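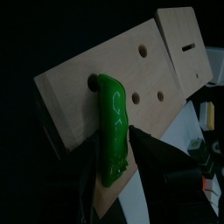
Four drilled holes and one green, peg-like piece: the board in pale, unfinished wood.

The peg board has come back, and this time it wants to be taken seriously. For most of its life it was a slab of pine from the bottom of the toy box, missing half its pieces by the second birthday. Now it comes in a linen bag, with a leaflet. The leaflet is where my trouble begins.

I have spent a good part of November reading leaflets. Nanimano's says that a child who puts a peg in a hole is "meeting resistance in its purest form." Jumel's promises focus. Hegazy, whose boards are the heaviest of the bunch, has dropped children from the packaging altogether and talks about grown people who have forgotten what their hands are for. I have not forgotten what my hands are for. They were carrying the groceries when the parcel arrived.

None of this is the board's fault. A piece of pale wood with holes in it is a hard thing to dislike, and I tried. There is something decent about bare wood where you can still see the faint grain and the lighter rim the drill leaves around a hole. Paint hides a lot. A bare board has to be cut properly or you will know it right away, usually from a splinter.

But bare wood gets dirty, and the sellers are shy about this. It drinks up juice, marker and whatever is on a small child's fingers. Jumel suggests a dry cloth. I used a dry cloth on a blackberry stain one Sunday and can report that the stain is still with us. A light sanding got most of it off and also made one corner noticeably rounder than the other three, and my household has decided to call that character.

Then there is the matter of the pegs. The old ones were dowels, straight as pencils, and they worked because a round stick goes in a round hole. The fashion now is for soft, lumpy shapes in loud colors, shiny things that look as if they had been squeezed out of a tube. A glossy green against plain tan wood is very handsome, I admit. You can find it across a dark room. Whether a blob teaches the hand more than a stick does is another question, and every answer I have been given came from somebody selling blobs.

The argument goes like this: a straight peg gives the game away, while an odd shape has to be turned and considered. Fine. I watched a four-year-old consider one. She turned it twice, pushed it into the first hole that would take it, let the rest of it hang down the front of the board and went off to look for the cat. The leaflet had allowed 16 minutes for this stage.

She did come back, though, and I should be fair about that. She came back to draw on it. I would not have thought of it myself, but a smooth colored peg is begging for a scribble, and no brand I looked at lists this among the benefits. It held her longer than the holes did.

If you are buying, look past the bag. Run a thumb inside every hole. Check the joins, if the thing is built from more than one block — a seam that looks tidy in the store can open up once the heating comes on. Ask what spare pegs cost. Rolen sells them in packs of 6, when what you have lost is always one, and it's under the couch.

Ask also whether you need a new one. The two boards I liked best this month were a Hegazy, at a price I would rather not print, and an offcut somebody had drilled in a garage. The holes in the offcut wander a bit. The Hegazy sits flatter on the table and smells better. The four-year-old, given both, took the offcut, and I haven't been able to get her to say why.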